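Gradura peel-and-stick wallpaper, 14 months on

I bought six rolls of Gradura for a hallway and one bedroom, having used the cheaper Astetti vinyl in a rental before. Both are sold as removable. The Gradura is noticeably heavier, the backing grid prints straight, and the adhesive stays workable for long enough to pull a strip off and reset it twice. After that the edge starts to curl.

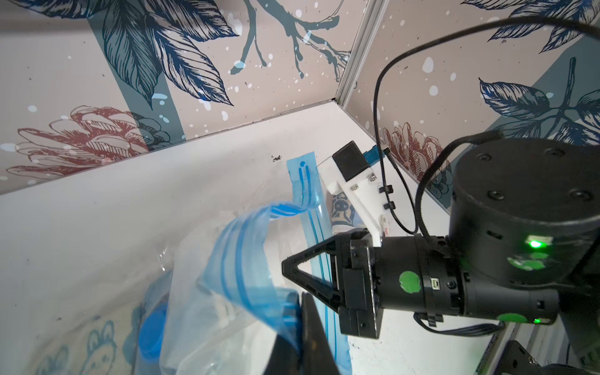 Pattern matching is where most of the labor goes. The Gradura repeat is 19 inches with a half drop, so every second strip wastes a fair length of material. Small geometric prints punish any error at the seams. Large botanicals, with navy leaves and a rust-red flower on a pale speckled ground, are easier on the eye, and a metal trim strip in the corner covers the joint where two panels meet and the match usually fails. I cut my strips two inches long and trimmed them in place with a fresh blade.

Surface prep matters more than the instructions suggest. On flat paint the adhesive let go at the top within a month. On satin paint, wiped down and left for 36 hours, nothing has moved. Lightly textured plaster telegraphs through the film in raking light.

Removal: I took one strip off the satin wall in November as a test. It came away in one piece with slow pulling at a low angle - no residue, no lifted paint. The Astetti tore twice over the same distance.

Recommended for smooth satin walls. For flat paint, prime first or buy something else.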